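Wultum puts the chopping board back where people can reach it

FOR IMMEDIATE RELEASE

Wultum, the kitchenware firm best known for its bread bins, will bring out a range of boards, mats and small stands in July under the name Grasus. The company admits that the world was not crying out for another chopping board. It has made one anyway.

Grasus grew out of a customer survey in which 1,139 households were asked where they keep their boards. The most common answer was "behind something". A further 261 wrote in to say that theirs was under the microwave and holding it level, a use for which Wultum accepts no liability.

The range has 26 pieces. The boards are bamboo and come in three sizes, the largest of which will fit a loaf and most arguments about how to slice it. The square mats are sold in dark brown, a colour chosen with tea in mind, and the stands will hold a recipe card, a small book or a bill you would prefer to look at later.

Tomaszewski, the family shop that has sold Wultum goods for longer than either side cares to work out, will have the whole range on its ground floor -- next to the egg timers, by the stairs. Online orders will be handled by Tromeck, which has set aside 2,058 boards for the first month and says it would be glad not to see any of them again.

Boards should be wiped, dried and stood on edge. They should not go in the dishwasher, although Wultum knows perfectly well that they will.

Trade orders open at 9am on the first of the month. Samples can be requested from the Wultum press desk, which would like them back.

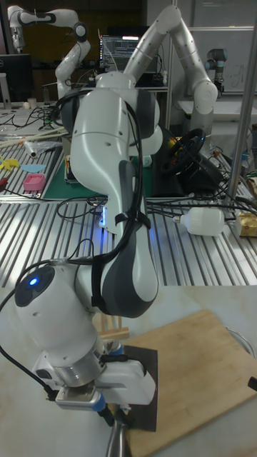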